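Two-arm sock sorting cell at home: how do I stop the sock bunching up?

Posted in Home Builds, 26th June
Tunetden

G'day all. I've been building a two-arm cell in the spare room and I've hit a wall with what should be the easy bit, picking up one sock and getting it into a compartment of a tray. The enclosure is aluminium extrusion with patterned panels on three sides, and the floor is a marble-look sheet I liked the colour of (my partner did not). Both arms sit on one rail along the front.

The left arm does the grabbing and the right one is meant to work over the tray. When the left gripper closes on the cuff and drags, the toe end folds under and I end up with a lump. I've dropped the speed from 900 to 800 in my controller settings and I can't see any difference at all. Folded cloths are fine, they go in the tray no worries. It's only socks!

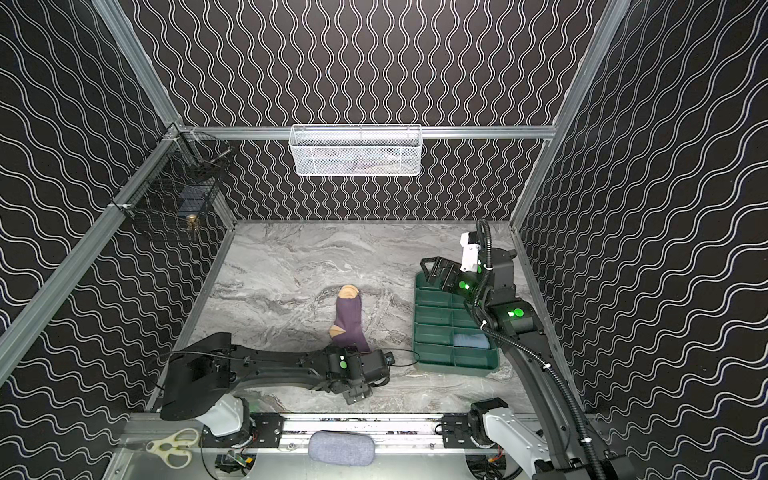

Left gripper just below the cuff, right one over the corner of the tray.

I could swap the fingertips for something softer, or I could change the whole approach and use both arms on the sock before it goes anywhere near the tray. I'd rather not rebuild the rail if I can help it, it took me most of October to get it square. Has anyone had luck with this?

Bravard

Don't drag it. I did the same thing for ages with tea towels and it's the friction under the far end that gets you, so playing with the speed won't do much. Close on the cuff, lift straight up until the toe is clear of the floor, then move across and lower it toe first. It'll hang pretty straight under its own weight.

If you want it folded, lower the toe into the compartment, keep moving the gripper toward the far side as you come down, and let go late. Mine needed a fair bit of fiddling with the release height. Too high and the cuff flops over next door.

I'd also bring the gripper in a bit lower so it gets both layers of the cuff. If it only nips the top layer the sock opens up and hangs crooked. Soft tips help with that, I stuck some silicone drawer liner on mine and it's still there.

Might be worth having a look at how your cables are run too. A loose loop can catch on a sock when the wrist turns over (ask me how I know). A couple of velcro ties along the forearm will do, just leave enough slack for the full wrist turn and run it slowly the first time with your hand on the stop.

Clurura

buy a different floor? a bit of felt or a yoga mat, gripper can push down into it and get under the sock. worked for me

Esfahani

I'd go with the lift as well, but if you've got 2 arms you may as well use them. Left takes the cuff and lifts, right comes in and takes the toe, then they move apart slowly until it's flat and lower together. You do have to keep both arms in the same coordinate frame or they'll pull against each other. I calibrated mine by touching both grippers to the same bolt head in a few spots, which was boring but it fixed most of my grief.

Not sure about the felt. I tried it and the sock stuck to it worse than before, though mine was fairly fuzzy stuff from the craft shop.

Tunetden

Cheers, trying the straight lift tonight with some drawer liner on the tips. The floor stays for now.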